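Chapter 3: The Planner Meets the Table
Trilok Grewal, 2023-01-30

Every planner works beautifully until you hand it something thin. Rurex, the planner we'll build on in this chapter, handled boxes on day one. Chopsticks took until April.
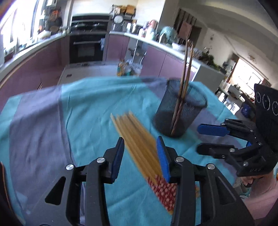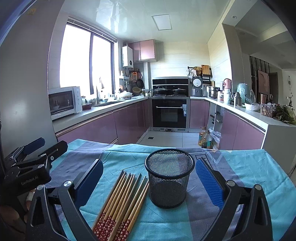 Page last changed: 2023, revision 185

Consider the job as your software sees it. A bundle of sticks is on a striped cloth near a mesh holder, and the goal is one line of code: put them in. Perception must first decide where one stick stops and its neighbour starts. Our first version, Stanis, was confident on this point and usually wrong. It offered 1,359 grasp candidates for a single bundle, some 638 of them on the stripes.

We'll fix that in three stages: group the sticks, score the grasps, then plan a path that respects the holder's rim. Keep the colour thresholds from Chapter 2 handy. You'll be throwing most of them out.

Questions: Prondedix Press, reader desk
© Prondedix Press | Back to top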